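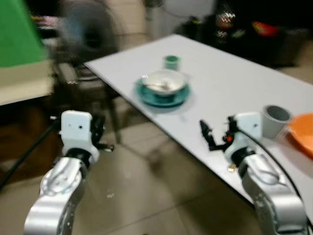 March
By the Seltard staff writer

The method under test at Bravelcombe concerns when a two-armed robot should stop and look again before it closes on an object. The group's lead engineer describes the usual policy as "one long guess": the controller plans a motion of fixed length, runs it to the end, and only then reads the cameras. Tableware makes a good test of that habit. A spoon lying in a bowl, with the bowl on a saucer, presents three thin edges close together, and a small error in height puts the fingers on the wrong one. "The spoon is the hard part," the engineer says. "The cup behind it is easy by comparison."

The group's answer, called Gkikas, leaves the plan length open. A small network scores how far its predicted motions disagree with each other, and when the score passes a threshold the arm drops the rest of the plan and makes a new one. Training used 2,950 demonstrations recorded by operators. Another 700 were held back to set the threshold.

"We expected to replan constantly," the engineer says. "In practice the score stays flat through the reach and climbs in the last part of the approach. That is where the computing time should go."

The comparison with the fixed-length controller ran to 177 trials for each method, with the same starting layouts. Gkikas dropped fewer objects and took slightly longer per trial. The engineer is careful about the second result – the delay comes mostly from the planner, which has not been tuned for speed.

Handing an object from one arm to the other remains weak. Both arms carry their own score, and 2 scores can call for a new plan at different moments. "One arm waits and the other has already moved on," the engineer says. A shared score is being tried on Uvilon, the group's simulator, before it goes back to the table.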